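Machines and Everyday Work: The Gallery
Misport Center for Applied Automation
Posted Jan 2, 2023

The Center is asked more often than any other question whether machines are ready to take over ordinary chores. Visitors ask it at open days, salon owners and shopkeepers ask it by letter, and members of our own advisory board ask it when the annual budget is discussed. This gallery page accompanies the Center's program on household and shop-floor work. It is intended for general readers and assumes no technical background.

The program is directed by Mehrangiz Bagheri. Birgit Meinecke is responsible for task selection, and Farhad Rostami heads the handling group. The workplace survey on which the program rests was carried out by Negin Shahbazi, who visited small businesses in Misport and the neighboring district of Nado and recorded the duties that staff would most gladly give up.

Her findings shaped the program in ways the Center had not planned. The original proposal gave most of its attention to lifting, carrying and floor cleaning. Employees placed these lower than expected. They spoke at greater length of the small jobs that fill the time between customers: folding towels, wiping counters, returning tools to their places, and dealing with cords. One salon manager wrote that her staff could cut hair all day without complaint, and that it was the untangling at closing time that caused arguments.

Cords and cables were accordingly made a task family of their own, under the working name Brotatura. The family covers picking up a cord, following it to its plug, inserting and removing the plug, and leaving the cord where it will not catch on anything. Each of these is judged separately. A machine that can remove a plug from a power strip is not assumed to be able to put one in. 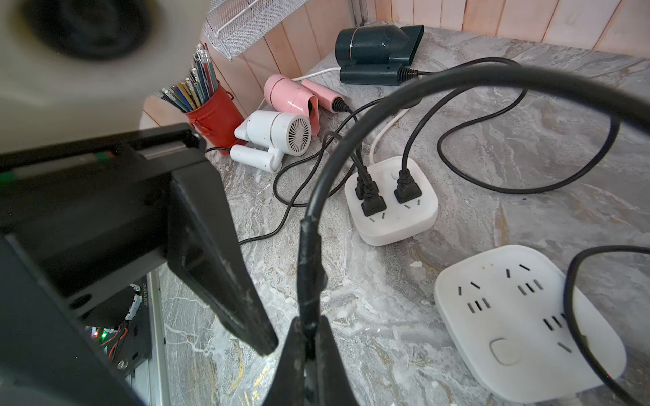

Cord handling at a counter with three hair dryers and two power strips. The black cable held in the gripper is wrapped with electrical tape just above the grip.

The counter task illustrates why apparently simple work remains difficult. A rigid object, such as a cup or a box, keeps its shape when it is lifted. A cord does not. Moving one end may shift the rest in a direction that is hard to predict, and a loop may settle over an appliance or beneath another cord. Where several black cords share a surface, a machine must also decide which length belongs to which plug. People resolve this by giving a light pull and watching what moves. The handling group considers that habit one of the more useful things a machine could learn.

Plug insertion raises a second set of questions. The socket must be found, the plug must be turned to match it, and the force applied must be enough to seat the plug without pushing the power strip across the counter. A person steadies the strip with the free hand, usually without thinking about it. Machines working with a single arm have no such help, and the group has therefore asked for all results to state whether the strip was fixed in place or left free to move.

Surroundings matter as well. Shahbazi's survey noted that few counters hold only the items needed for the job. Pen holders, baskets, spare power strips and personal belongings are part of normal working conditions. The Center has adopted the position that a chore should be judged among such items. A result obtained on a cleared surface may be reported, but it is listed under a separate heading and is not used to answer the question of readiness.

For each task the Center applies the same rule. A run is counted as complete when the work has been finished without a person touching the objects or the machine. A series consists of 20 runs, and the layout of the counter is changed between runs. Partial completion is recorded in a written note and is not converted into a score. Rostami has described this rule as strict but fair to the employees who would have to finish whatever the machine leaves undone.

On the larger question, the Center's present view is cautious. Machines perform well where objects are stiff, positions are known and the same motion is repeated, and a number of stockroom duties fall within that description. Household chores and the tidying of a service counter generally do not. The Center does not expect that a small business will be able to hand over the whole of its closing routine in the near future. It does consider that single parts of the routine may be handed over earlier, provided that staff are told plainly which parts these are.

Cost must also be considered. Behrouz Golestani, who advises the program on small business matters, has asked that every published result include the time needed for setup and for supervision. A chore that takes an employee two minutes offers little saving if a machine must first be prepared and then watched. The survey returned more than 400 written comments, and the wish to avoid extra supervision appeared in them repeatedly. The Center has accepted this request, and setup time will be listed beside each task in future reports.

Further entries on towel folding and shelf restocking are in preparation and will be added to this page in March. Businesses in Misport or Nado that wish to propose a chore may do so through the front office in the Karimi Building. Proposals should name the task, state how often it is performed, and describe the surface or area where the work takes place. Photographs are welcome but are not required. Meinecke's office replies to all proposals in writing.

Schools and community groups may use the text of this page for teaching, with credit to the Center. Requests to reproduce photographs should be sent to the front office in advance.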